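January
By the Jastier handling group

Speaker notes - pad wear and grasp labels in hand-held gripper data

Slide 1. Title

Say the title once and move on. The talk is on one narrow point: how the state of the finger pads changes the data we record, and what we do to the labels afterwards. Policy training comes in only at slide 6. Anyone who wants the full pipeline should be pointed to the Lostholm write-up.

Slide 2. The problem

We collect demonstrations with a hand-held gripper. The operator holds it, a camera on the tool looks past the two fingers at the work, and the finger gap is logged alongside the video. A grasp is labelled from the gap signal: fingers close, gap stops changing before zero, object is taken to be held.

The rule assumes that the gap at contact depends only on the object. It also depends on the pads. A pad that has lifted at one edge touches early and then folds flat as the operator squeezes. The gap trace shows a short plateau, then a slow creep, then the real hold. Our first labeller took the plateau as the grasp.

Pause here. People usually ask whether the creep is just soft objects giving way. Answer: soft objects do give the same shape, so the trace alone can't separate the two cases. Slide 4 deals with it.

Slide 3. The data

The set is 2,982 demonstrations, recorded at two benches, Lostholm and Gunutham. Same tool design at both, same pad material. Tasks are single-object pick and place on a flat table. We went through the grasp labels by hand and found 353 where the labelled moment of contact was early enough to matter. Define "matter" out loud: more than 5 video frames before the hold that a human marker would choose.

Don't quote a rate for each bench. The task mix differs and the comparison would mislead.

Slide 4. Method

Each session now begins with a reference close. The operator shuts the fingers on nothing, opens them fully, and repeats this 8 times. From these we fit a curve of gap against squeeze for that pair of pads on that day. Call it the pad curve. Fresh pads give a steep curve with little spread. Worn pads give a shallow foot at the start, and the foot gets longer as the edge lifts further.

The labeller then subtracts the foot. If a plateau in a demonstration falls inside the range the pad curve can explain, it is not counted as contact. If it falls outside, it is kept, and soft objects are handled correctly in most cases. Thin soft objects remain a weak point. Cloth is the worst of them.

In the plan this step is called the Chowdhury correction, after the bench where it was first tried. Use the plain name, pad correction, in the talk.

Slide 5. What worn pads look like

Leave the slide up while explaining the following. Fingers open over the bare table, both pads in view. Ask the audience to look at the top edge of each pad first, where the rubber has lifted, and then at the bottom edge of the left one, where it is ragged and small torn bits hang down. Wear of this sort is easy to see when the fingers are open and hard to see once there is an object between them. For that reason the visual check uses open-finger views only.
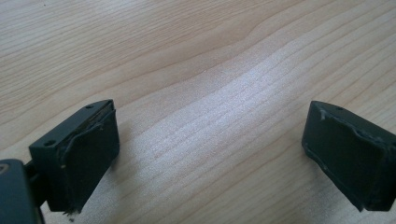

One reply from Gunutham, on reading the draft of this slide, was that the check should trigger a pad change and the correction should be dropped: if you can see the edge has gone, stop recording, fit new rubber, and you have no foot to subtract. Our response is that this works for new sessions and does nothing for the ones already recorded. It also leaves open how much lift is too much. We would still change pads sooner than we used to.

Slide 6. Effect on training

Keep this short. Same policy, same settings, trained once on the original labels and once on the corrected ones. The change shows up in the timing of the close command. With the original labels the policy tends to begin lifting before the grip is firm. With corrected labels it waits. We have not separated this from the small change in the number of usable demonstrations, and the slide should say so.

Slide 7. Limits

The pad curve is measured at the start of a session and taken as fixed until the end. In long sessions this is doubtful. A second reference close at the end would give a bound, and the Lostholm bench has begun to record one.

The correction treats both fingers as one. If one pad is much worse than the other, the object shifts sideways as the fold closes, and gap alone can't show that. It needs the video.

Slide 8. Questions

Likely one: why not glue the pads better. We have tried two adhesives. Lift begins later with the second, at the same edge. Backup slide has the traces.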